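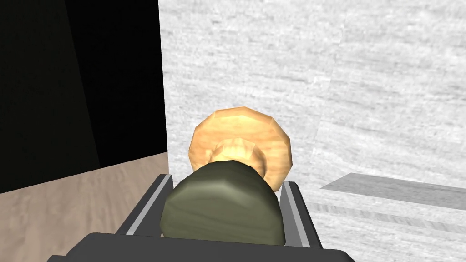
Wivside Community Workshop
Spring safety walk-round, March
Checked by: Ekene Amadi
Started 9.15 am, main room first, then the yard

1. Fire exits
Both clear. PASS
Lovely to see the back door opening with one push! The new hinges have made such a difference.

2. Extinguishers
Gauges in the green, pins and seals in place. PASS
The one by the kettle is tagged 146. The log says 164, so please correct the log.

3. Lathe (Jomell)
Guard fitted, stop button tested three times. PASS
Runs beautifully after the belt change. Keep the chuck key on its hook, please, not on the bed.

4. Pillar drill
Guard cracked at the lower corner. FAIL
Out of use until the replacement arrives. Order no. 1297, Ahn is chasing it.
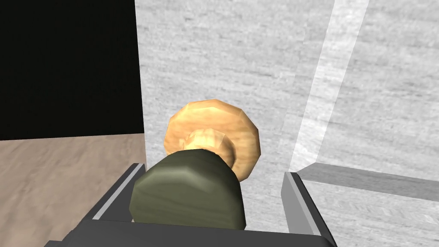 5. Dust extraction
Bag a third full, hose sound, filter brushed out. PASS
Airflow is so much better than in the autumn. Whoever re-taped the joint by the bandsaw did a cracking job.

6. Leads and sockets
One extension lead with a nicked sleeve, binned. PASS after action
The 1000 watt heater must go straight into the wall. I found it on a four-way again.

7. Ladders
Feet and rungs good on both. PASS

8. Timber rack
Top shelf overloaded. ACTION
Long boards stick out 300 mm into the walkway. Widia and I shifted the worst of them before lunch, and the rest can go in the yard once the cover is up.

9. First aid box
Plasters low, eyewash in date. ACTION
More plasters on the shopping list, and some of the blue ones too.

Still to do: yard lights, to be looked at after dark. Gate latch sticks, needs oil.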